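Folding the winter jackets, again

December 26, 2022

Every year after the holiday I promise myself to put the closet in order, and this year I started with the jackets. 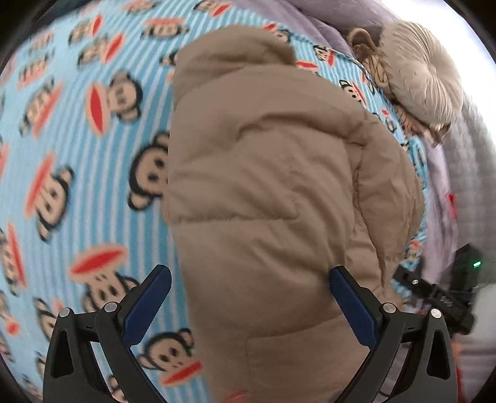 The problem with a puffer jacket is the air. You fold it, you feel proud, and in one minute it grows back to the size of a pillow. I used to push mine into a bag with my knee. The jacket survived, but in May I bought a set of storage boxes from Kelteo, and a jacket which is only pushed does not fit in them.

So now I do it slowly. I close the zipper first and put the jacket with its front down on the bed. Then I bring the sleeves to the back, one over the other, and I press with flat hands from the bottom to the collar. After this I wait a little - the air needs time to go out through the seams. Then I fold it, and I press again.

I do it on the monkey blanket. It is a fleece one, blue stripes with monkey faces, and my family thinks I should have given it away long ago. But a smooth cover lets the jacket slide, and on fleece it stays where I put it. Also I like the monkeys.

The Kelteo box takes four jackets if they are folded this way. With my old method it took two, and the lid was not happy. I also tried a vacuum bag from Follska last winter, but the padding stayed flat for many days after I opened it, and I did not want to repeat this.

The scarves are still in a pile on the chair. I have no method for scarves yet. If you have one, please write it in the comments - I will try it before the new year.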